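In Praise of the Tub You Didn't Throw Away

I love a clear plastic tub. I'll say it right at the start, because most essays about kitchens these days want you to buy something, and I want you to keep something you already have!
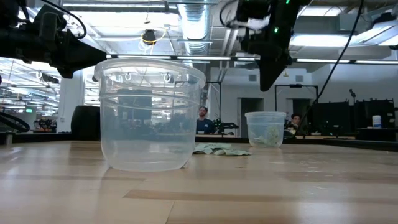
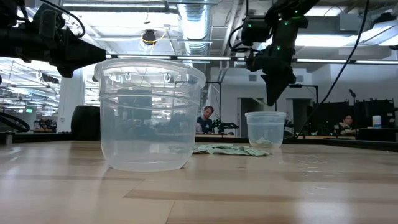 Clear tubs, one large and one small.

The big storage brands would like us to own sets. I owned one once, a 27-piece set, with matching lids and a little rack to hold them, and within 2 years I had lost most of the lids and cracked the rack. What survived in my cupboard, and what I reach for every single day, is the odd tub that came home full of soup or olives from the deli counter at Mena. It weighs nothing. You can see what's in it (this matters more than any label, and I have tried labels). If a neighbor walks off with it full of stew, good, that's one more dinner eaten and I don't lie awake over the tub.

People tell me glass is better, and for reheating I agree with them completely. I keep glass for the oven and for anything with tomato in it. But glass is heavy, it chips, and a tired person at the end of the day will leave it in the sink and put the leftover rice back in the pot, where it dries out by morning. A light tub gets used! I think that's the whole argument about food waste, right there, and it's a shame we spend so much of it on materials and so little on what a person will do at 9 p.m.

My own town, Grestel, has started a swap shelf outside the library, and I can't say enough good things about it. You leave clean containers and take the ones you need. Last March I went by with a bag of them and came home with the perfect size for pancake batter, which I had been wanting for ages. No form, no deposit, just a shelf with a rail on it.

So before you order the next set, open that crowded cupboard and pull everything out. Toss what's cracked, stack the rest by width, and keep the lids standing up in a shoebox. It took me 60 minutes and I found a gravy boat.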